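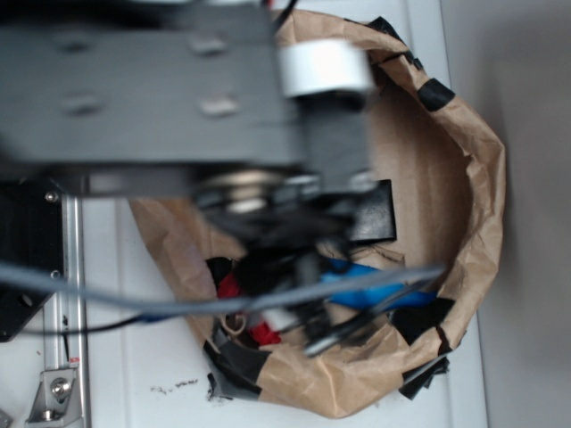

Skurholm Opens Its Robotics Workshop to Visitors in July

Skurholm will open its robotics workshop to the public for one afternoon in July. The open day begins at 1 p.m. and will include live demonstrations of Ivar, the company's project on handling mixed household items.

Ivar deals with a task that most people do without thinking: reaching into an open paper bag and taking hold of one item among several. The bag may hold soft things and hard things, and its sides crease and shift when touched. The project team works with ordinary objects, among them a plastic bottle and a seashell.
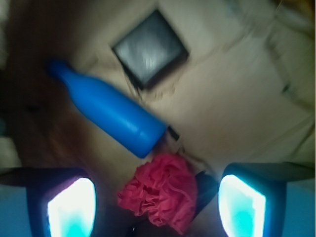

Demonstrations will run for 12 minutes each, in groups of no more than 24 visitors. Staff will explain how the gripper is controlled and will take questions after each session. Visitors may also follow the work on a screen in the adjoining room, where engineers from Teseria, the project's software partner, will be present throughout the afternoon.

"We have shown this work to customers and students, and we are pleased to show it to our neighbors as well," the company said in a statement.

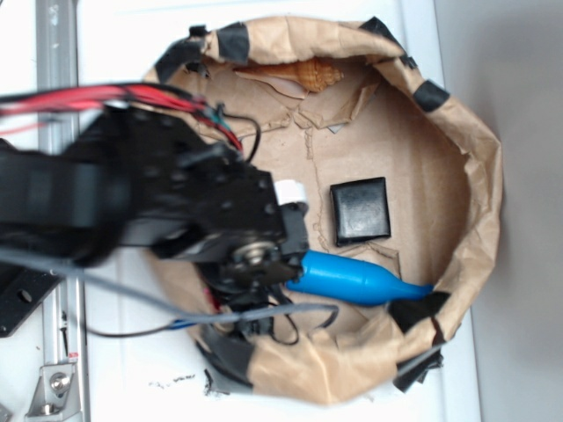

Ivar at work over an open paper bag in the Skurholm workshop.

Admission is free, but places are limited to 80 and must be reserved in advance through the Skurholm front office. Children under 12 must be accompanied by an adult. The workshop is at 989 Rutherford Street, with step-free access from the parking lot. Members of the press may request a separate session in the morning.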